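Ternau home simulator license: camera view comes up tilted, worth 383 for two arms? 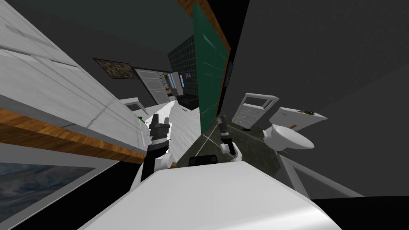
Posted 12 Dec 2022 by Brayan Arango

I have been on the trial of the Ternau simulator since November, using the stock apartment and the white two-armed robot model. The task is to drive from the kitchen counter through the open green door into the bathroom and stop short of the toilet. Two points before I pay the $383 for a seat.

First, the rendered view is rolled steeply. Wall and floor lines run diagonally, and the top of the robot body fills the bottom of the view. Is this a bad mount value in the robot file or a setting in the renderer?

Second, does the paid seat remove the limit of 50 episodes per day? The product page does not say.

Siiri Baranauskienė

The roll comes from the mount transform in the robot file. The renderer applies whatever it is given. Open the sensor block and check the order of the three rotation values. Ternau reads them as roll, pitch, yaw in radians. Files exported from Moneo write yaw first, so a yaw offset ends up as roll. Swap the first and third values, reload the robot and check a door frame against the vertical before recording any more.

Episodes already saved can be rendered again from the joint log. The log does not store the image, only the state, so nothing is lost except time. I redid 3000 of them over a weekend on one card.

The daily limit is gone on the paid seat. The arm contact model is the same in both versions. Narrow grippers still pass through thin edges such as door handles at the default step, and you will need 6 substeps to stop it. That slows the run noticeably. For driving between rooms the license is fair value. For grasping I would test Lougher first - its contacts are better, although the apartments are plainer.

Eliécer Taipe

Had the same thing, reinstalled and it went away. Not sure which version.

Treasa Mulcahy

Reinstalling puts the stock robot file back, so any edits to the sensor block are overwritten. Copy the file somewhere else before you try it.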